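Melodic shape in first songs by adult learners
By Leonie Faulkner and Paora Maihi
April
52 shares | 3 comments

4. Contour and the placing of the title line

The songs in the collection were written by adults in evening songwriting classes at Urley, most of whom had never finished a song before. Each writer handed in a lyric sheet and a recording made on a phone or at home. We transcribed the vocal line of the first verse and the first chorus, leaving out spoken passages and backing vocals. The full set came to 263 songs.

Three coders then sorted every chorus by its overall shape: arch, descending, level or mixed. They worked alone and met afterwards to settle differences. Most arguments were over choruses that rose late, and Ysaline Vasseur, who led the coding, asked that these be marked as mixed unless the fall took up at least a full bar.

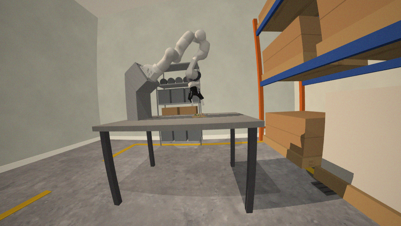

An arch chorus starts low, climbs to one high point and comes back down before the last word. Small steps on the way do not matter, so long as there is a single peak. The outline need not be even on both sides. In Figure 1 the white arm climbs steeply from its grey pedestal, curves over and drops to the gripper above the table, and a chorus with that outline was coded as an arch even when its rise and fall were of different lengths. Where the singer reached the same top note twice with a clear dip between, the chorus went under mixed.

Of the 263 choruses, 126 were arches and 52 were descending. The others were level or mixed, and we treat these together below, as the coders found the line between them hard to hold. Writers who worked at the piano used the arch more often than those who worked on the guitar, but several played both and we do not press the point.

The title line behaved differently in the two main groups. In arch choruses it tended to fall on the peak or just after it. In descending choruses it came first, on the highest note, and was often repeated at the bottom of the range with the same words — a habit the teachers said they had not taught.
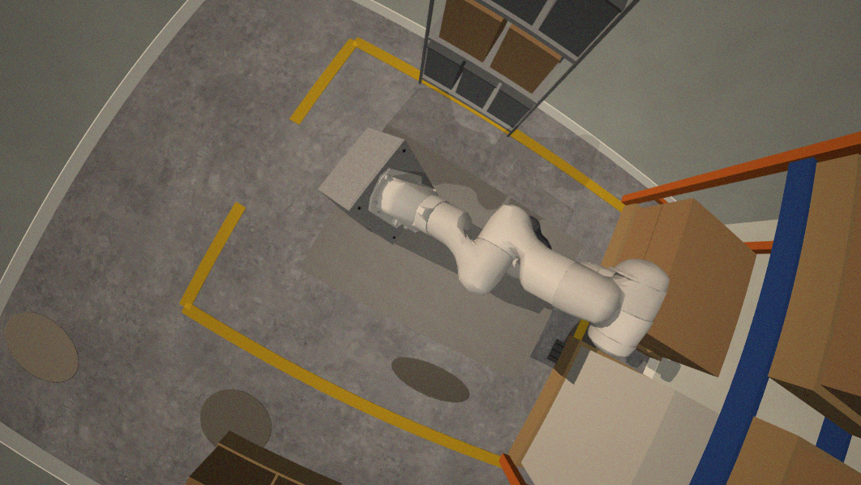
4.1 What the writers said

We spoke to a number of the writers after the coding was finished. Few of them had thought about shape at all. Aroha Whitcombe, whose song "Panderex" was coded as descending, said she began with the title because it was the only line she had, and sang it high so that she would hear it over the guitar. The rest of the chorus was written on the bus.

Others worked from a chord pattern and let the tune follow the top note of each chord. These songs were more often level. One writer changed hers to an arch after singing it in class and finding that people joined in late.

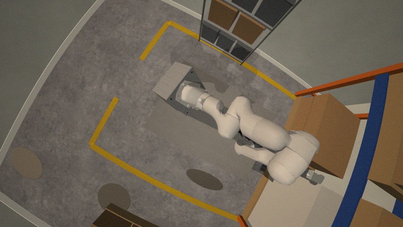
SONGWRITING / VOICE AND MELODY

Range also had a part in this. Writers with a narrow comfortable range could not always reach the peak they wanted, and some lowered the key until the verse became too quiet to sing. We did not correct for this. A transcription shows the tune as sung, and a writer may have had a wider one in mind.

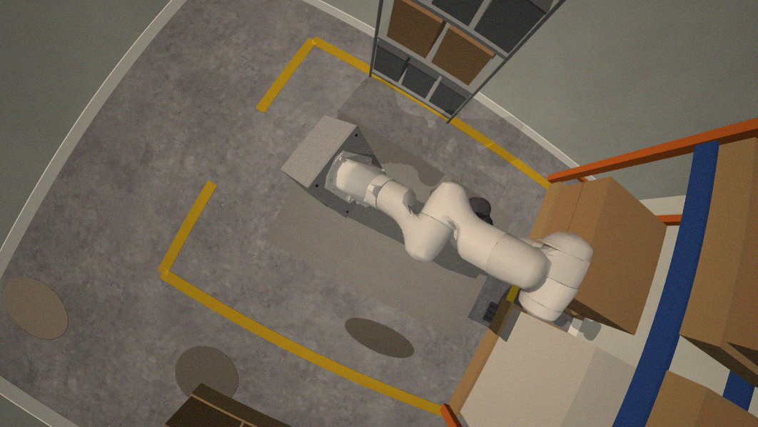 4.2 Limits of the coding

Our four shapes say nothing about rhythm, and two arch choruses can sound quite unlike each other. The recordings varied in quality, and in some the pitch of the last note was a matter of judgement. All the writers came from the same classes and had heard each other's work, so shapes may have passed from one to another.

We thank Aroha McKinnon for checking the transcriptions.

This site uses cookies to remember your settings. Accept | Manage choices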